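Housekeeping and Food Service Operations
Unit 5 notes: Disposable cups, claims and handling

Read before the session. The Hirska worksheet is separate and you will need it for the last part.

1. What the trade says

Most of what gets repeated about cups comes from people selling cups. Brown ones are "natural," white ones are "clean," plastic ones are "tough." None of these words is a measurement. Brown kraft paper is brown for want of bleaching, and that tells you nothing about what lines the inside. A paper cup that holds a drink has a lining or coating of some kind, and the supplier should be able to say what it is. Ask in writing. If the answer is a leaf symbol, ask again.

2. The Prillbridge figures

You will see the Prillbridge canteen quoted as proof that switching to kraft cups cuts waste. The handout in circulation gives 2925 cups in March before the switch and leaves out how many meals were served that month. Without the meals, the number is no use to us. The canteen also moved its cup station away from the door in the same month. Which of the two changes did the work? The handout doesn't ask, and I would like you to.

3. Stacking and storage

Imhof's storage guide says to keep sleeves closed until needed and to store them upright. Fine. It also says a sideways rack "keeps rims hygienic," with no test behind the claim. A rim facing out into the room can be touched by anyone reaching past it. A rim facing down can be touched by whatever was last on the shelf. I have used both kinds of storage and would not argue hard for either. Wash your hands and pick cups up low on the wall, away from the rim.

4. Paper on the table

Covering a work table with brown paper is cheap and quick. It is sometimes described as a sanitary surface, which overstates it. Change the sheet between groups. Do not flip it over and call it new.

5. Sorting practice

The usual exercise is to set out mixed cups and put each kind where it belongs. It looks too easy to bother with until you start. Upright cups go quickly. A cup on its side has to be turned, and people tend to turn it by putting fingers in the mouth. Watch for this in your partner and in yourself.

In the setup for this exercise, the translucent blue plastic cup is upright, the kraft one is lying down, and two white paper cups are on their sides in the black rack. 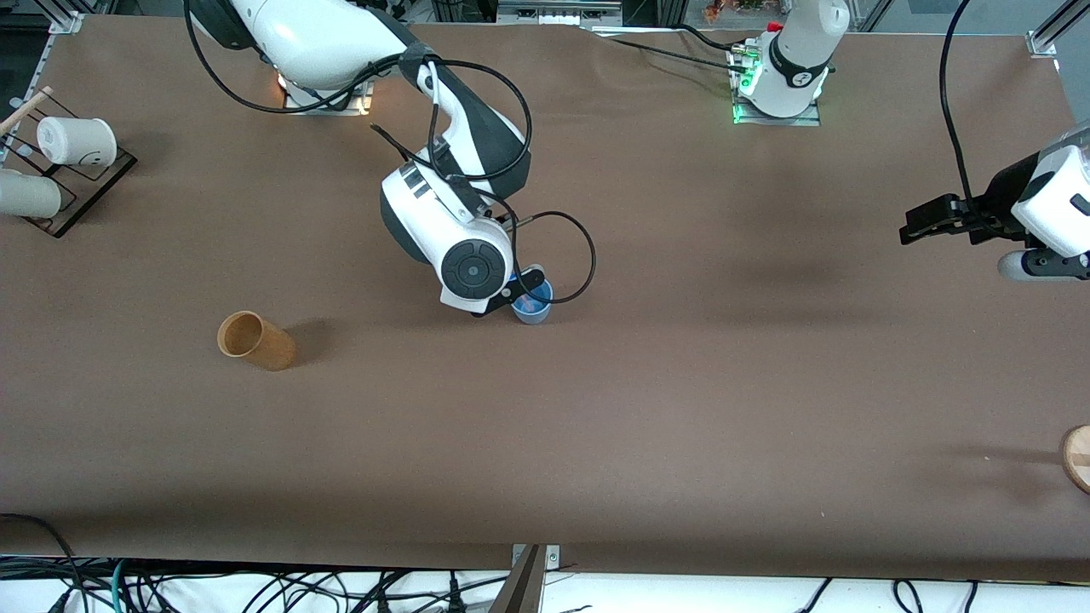

6. Questions to bring

Where would you put the plastic cup if your site has no collection for it? "Recycling" is not an answer until you have read the local list.

Filberg sells a mixed case of 200 and recommends it for small sites. Who does a mixed case suit, the site or the seller? Work out the sorting time before you reply.

Hirska worksheet, page 47: do the second table only. The first has an error in the totals and I am still waiting for a corrected copy.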